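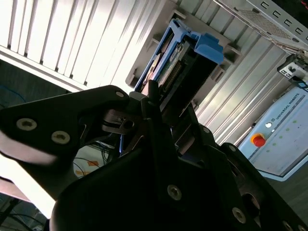

그리퍼와 파란 디스크 캐디, 오른쪽은 UR 컨트롤 박스

다들 안녕하세요, 2호 랙 쪽에서 일하는 사람입니다. 지난번 Marama 메일에 답이 길어질 것 같아서 미루다가 점심 먹고 이제야 씁니다. 원문은 필요한 데만 남기고 잘랐어요.

> 보낸 사람: Marama Costigan
> 제목: [운영-잡담] 디스크 교체 자동화, 현장은 어때요?
>
> 저희 쪽도 Lumden 센터에 로봇 팔을 들이자는 얘기가 나왔습니다.
> 제안서에는 디스크 3000개를 기준으로 계산한 표가 붙어 있는데
> 사람 얘기는 한 줄도 없더라고요. 야간조는 어떻게 되는지,
> 교체 기록은 누가 책임지는지, 그리고 솔직히 다들 싫어하지는
> 않는지 궁금합니다. Olard에서 먼저 해 보신 분들 계시면
> 좋은 얘기든 나쁜 얘기든 좀 풀어 주세요.

일단 싫어하냐는 질문부터요. 처음엔 싫어했습니다, 저 포함해서요 ㅎㅎ 캐디 빼고 끼우는 게 뭐 대단한 기술이냐 하실 수 있는데, 십 년 가까이 하다 보면 손에 감이 생기거든요. 래치 젖힐 때 뻑뻑한 베이가 어느 건지, 어느 섀시가 살짝 들어 올리면서 밀어야 들어가는지 이런 거요. 그걸 팔한테 넘기라니까 좀 서운하더라고요. 근데 막상 해 보니 그 감이 제일 많이 쓰인 데가 로봇 가르칠 때였어요. 잡는 각도 하나 맞추는 데 오후를 통째로 쓴 날도 있었고, 옆에서 제가 "거기서 조금만 더 눕혀요" 하면 Evix 엔지니어가 값을 고치고, 또 해 보고, 또 고치고... 나중엔 그분이 저보고 먼저 손으로 한번 해 보라고 하시더군요.

야간조 얘기. 없어지진 않았고 모양이 바뀌었습니다. 예전엔 2인 1조로 한 명은 티켓 보고 한 명은 랙 앞에 서 있었는데 지금은 한 명이 화면을 보다가 로봇이 멈추면 갑니다. 나머지 한 명은 낮으로 옮겼어요. 낮으로 온 사람은 잠을 제대로 자서 좋다고 하고(얼굴이 진짜 달라졌어요!), 밤에 남은 사람은 말할 상대가 없어서 심심하답니다. 야간 수당이 빠진 것도 있어서 마냥 좋은 얘기로만 쓰긴 어렵네요. 제안서 받으셨으면 이 수당 부분은 도입 전에 꼭 물어보세요. 저희는 나중에 물어봤다가 두 달을 끌었습니다.

기록은 이렇게 합니다. 로봇이 뺀 디스크도 로그에 사람 이름이 하나 붙어요. 그 시간대 담당자 이름이요. 처음엔 내가 만지지도 않은 디스크에 왜 내 이름이 들어가냐고 꽤 시끄러웠고, 저도 그때 목소리가 좀 컸습니다. 지금은 칸을 둘로 나눠서 "작업"에는 장비가, "확인"에는 사람이 들어갑니다. Niazi 티켓 시스템에서 필드 하나 추가한 건데, 별거 아닌 것 같아도 이걸로 분위기가 많이 풀렸어요. 혹시 그쪽도 Niazi 쓰시면 설정 파일 보내 드릴게요.

귀찮은 점도 적어야 공평하겠죠. 케이블 정리를 예전보다 훨씬 빡빡하게 해야 합니다. 사람은 선이 좀 늘어져 있어도 손등으로 슥 밀고 들어가는데 팔은 그게 안 되니까요. 그래서 교체하는 시간은 줄었는데 정리하는 시간이 늘었습니다. 그리고 비상정지 버튼, 이건 신입 교육 첫날에 무조건 한 번씩 직접 눌러 보게 합니다. 머뭇거리는 사람이 의외로 많아요. 비싼 장비를 세우면 혼날까 봐 그러는데, 저희 팀은 눌렀다고 이유서 쓰게 하는 일은 없앴습니다. 이건 정말 추천해요.

그래서 제 일이 줄었냐고 하면... 허리는 확실히 덜 아픕니다. 바닥 가까운 베이 앞에 쪼그려 앉는 횟수가 줄었으니까요. 대신 머리가 피곤해요. 왜 멈췄는지 로그를 읽고, 같은 베이에서 또 멈추면 그리퍼 문제인지 섀시 문제인지 따져 보고. 팀에서 나이 있는 형님 한 분은 이 일이 영 안 맞는다고 자재 쪽으로 옮기셨습니다. 본인이 원해서 가신 거긴 한데, 랙 문제라면 제일 먼저 찾던 분이라 빈자리가 큽니다. 표에는 이런 게 안 나오죠.

Marama, 그쪽 랙은 섀시가 전부 같은 기종인가요? 섞여 있으면 준비 기간을 넉넉히 잡으셔야 할 거예요. 저희는 기종이 바뀔 때마다 각도를 다시 잡았습니다. 1월에 한 번 오실 일 있으면 야간조 화면도 같이 보여 드릴게요. 밤에 심심하다는 그 친구가 아주 반길 겁니다.

그럼 저는 다시 랙 앞으로 갑니다~

Olard 현장운영팀, 2호 랙 담당 드림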